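Contos — Ficção breve

A visita

O convite dizia quarta-feira, às dez, e pedia calçado fechado. Fui de sapatos de domingo, os únicos fechados que não tinham tinta, e arrependi-me logo no autocarro que a Breltent alugara para nos levar da estação ao pavilhão. Éramos trinta e quatro, quase todos da restauração, com dois senhores de gravata que se sentaram à frente e não falaram com mais ninguém.

Eu ia pela cafetaria. Vinte e dois anos atrás de um balcão, e a minha patroa tinha lido numa revista que o Cele servia cafés sem ajuda de ninguém. Queria que eu visse com os meus olhos. Tradução: queria que eu voltasse a dizer-lhe que era tudo aldrabice, para poder gastar o dinheiro no toldo.

À entrada deram-nos um crachá, uma garrafa de água e uma folha onde o número 876 aparecia três vezes, sempre a negrito. Eram as horas de demonstrações já gravadas. Perguntei se eram muitas. A rapariga da recepção sorriu como quem sorri a um tio.

— É um começo excelente.

— Excelente para fazer o quê?

— Para aprender a pegar.

Fiquei a pensar nisso no corredor. A minha sobrinha aprendeu a pegar numa colher em menos tempo, e sem alcatifa cinzenta.

Primeiro levaram-nos ao auditório. O director técnico passou um filme com piano por baixo, em que uma máquina arrumava copos numa cozinha cheia de sol. No fim apareceu o logótipo da Zisetti, que pelos vistos pusera o dinheiro, e houve palmas vindas da primeira fila. Eu esperei pelas luzes e levantei a mão.

— Aquilo estava à velocidade normal?

— O filme foi montado para caber na sessão.

— Portanto, não.

— Foi montado — repetiu ele, e deu a palavra a um dos senhores de gravata.

Depois dividiram-nos em grupos pequenos e abriram-nos as cortinas pretas. Atrás delas havia uma mesa clara, quadrada, e uma pilha de copos de papel mais alta do que eu julgaria prudente, enfiados uns nos outros. Uma pessoa trabalhava ali com uma garra preta em cada mão. Procurei o Cele com os olhos. Procurei-o atrás do tripé, ao longo das calhas, no meio dos cabos.

— Onde está o robô? — perguntei.

— Nesta fase, o robô é ele — disse o guia, apontando com a caneta para quem segurava as garras. — Quer dizer, os movimentos dele.

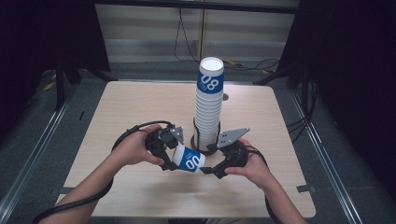 Eu tinha deixado um turno inteiro nas mãos do rapaz novo para ver aquilo. Sei o que custa separar copos de papel quando vêm colados da caixa: sopra-se na borda, dá-se uma torcidela, e o de baixo solta-se. Com dois dedos faz-se sem olhar. Com duas pinças de plástico é outra conversa, e senti uma vergonha estranha, como quando vemos alguém tentar meter a linha na agulha e não podemos tirar-lha da mão.

— E isso ensina a máquina? — perguntou uma senhora de uma pastelaria.

— Cada gesto fica registado.

— Os maus também?

O guia consultou a folha. A resposta não devia estar lá, porque nos falou do Ideo, o programa que escolhia os gestos bons e deitava fora os restantes. A senhora quis saber quem tinha ensinado o Ideo a escolher. O guia disse que era uma excelente pergunta e que haveria um momento próprio para elas durante o almoço.

Deixei o grupo seguir e fiquei para trás, a fingir que apertava o sapato.

— Quantas vezes faz isto por dia? — perguntei baixinho, por cima da mesa.

— Cinquenta por série.

— E quantas séries?

— Depende da luz da sala e do meu pescoço.

— Já trabalhou num café?

— Trabalhei. Dois verões.

— E soprava na borda?

Riu-se. Disse que sim, que soprava, e que nos primeiros dias ali ainda o fazia sem dar por isso. Pediram-lhe que parasse, porque o Cele não ia ter boca.

Do almoço lembro-me mal. Uns rissóis, um sumo cor-de-laranja, ninguém para responder às perguntas. O café veio de uma cafeteira de pressão e fomos nós a servi-lo, cada um o seu, de uma pilha de copos que o senhor da gravata não conseguia separar. Olhou em volta à procura de alguém. Dei a torcidela e passei-lhe um.

— Tem jeito — disse ele. — Já pensou em vir para cá?

No autocarro de regresso fiz as contas no verso da folha, por baixo do 876. O que me pagariam à hora, menos a renda, menos o passe. A patroa ligou quando passávamos a ponte.

— Então? É aldrabice ou não é?

Disse-lhe que comprasse o toldo. Depois virei a folha para procurar o número da recepção, e estava em letra tão pequena que tive de pedir os óculos à senhora da pastelaria.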